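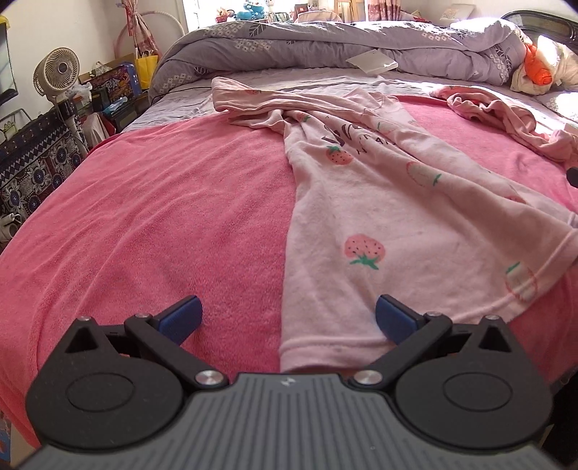

Ramesh Shukla has been writing about sleep for 4 years, mostly from Jerport, mostly at night. Bad sleeper himself. "I'm the worst guy to ask and everybody asks me," he says on the phone, kettle going. His newsletter, Wulley, has 1231 subscribers, a lot of them shift workers. First thing he wants to talk about is heat. In May his apartment hit a stretch where he was up at 3 every night, and what fixed it was cheap. He quit the heavy comforter and put a big terry towel over the mattress, like the coral-pink one on the bed up top. "Cotton loops. Soaks up the sweat, you wash it, done. My mother did that every summer and I thought she was nuts."

He's less sure about gadgets. Tried a tracker, got obsessed with the score, slept worse. "I'd wake up fine, look at the number and decide I was tired." It's in a drawer now.

What about naps? Long pause. "Twenty minutes. I set an alarm in the kitchen so I have to get up." He did a reader survey over the summer and got 346 replies, and 141 of them said they nap in the car before a shift. That suprised him. He wants to do a whole issue on it, talk to the night crew at the Dewan warehouse, if they'll let him in.

Coffee he won't give up. Last cup at noon, except when it isn't.

Next issue is about snoring, and his wife is writting half of it. "She has notes," he says. Then the kettle, and he has to go.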